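Nesting bowls

Nesting bowls are sets of mixing or storage bowls made in graduated sizes, so that each one sits inside the next larger. They are sold in glass, steel, ceramic, bamboo fiber and, most often at the cheap end of the market, plastic. The usual argument for them is that a whole set takes up the shelf space of its largest member. This is true only while the set is complete, clean and put away in order, a condition that many household sets meet for a short time after purchase.

Design

A nesting set depends on a steady step in width from one bowl to the next. If the step is too small, the bowls grip each other and have to be twisted apart. If it is too large, the stack rattles and leans. Makers rarely publish the step. They prefer to give volumes, which are commonly measured to the brim, a level at which no one can stir anything. A bowl sold as holding 900 milliliters may be comfortable to mix in at 500.

Rims differ a good deal. A wide, flat rim gives the hand something to hold and stiffens the wall, but it also sets how far the next bowl can drop. Some sets add pouring lips, handles or rubber feet, and each of these tends to make the stack taller.

Color

Plastic sets are often made with every bowl in a different color. Sellers describe this as a coding system, with one color for each size. The claim deserves some doubt. No common scheme exists, so a green bowl may be the smallest in one set and the largest in another, and the size of a bowl is in any case plain from looking at it. A likelier explanation is that bright colors sell well and look good in a stack.

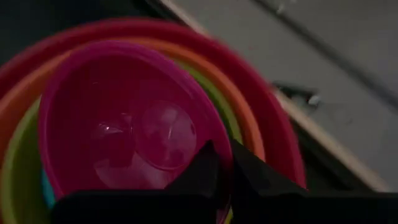
Plastic nesting bowls in red, orange, lime green and magenta-pink, with a sliver of teal-blue showing and a clear round object resting in the pink bowl.

Use and storage

The smaller bowls of a set see uneven use. They hold beaten eggs, chopped herbs or measured spices, and they also collect whatever has no other place in the cupboard. Loose items left in the top bowl must be lifted out before anything beneath it can be reached, which cancels part of the saving in space.

Bowls stacked damp can hold water between the walls. Drying them fully before nesting is the standard advice.

Sets and counts

Advertised counts should be read with care. The kitchenware brand Clurkari has listed a 16-piece set in which lids, measuring spoons and a sieve all count as pieces. Narnex sells a set of 2 under the name "nesting collection," a generous term for one bowl inside another.

See also: Mixing bowl; Measuring cup; Colander; Stacking (storage)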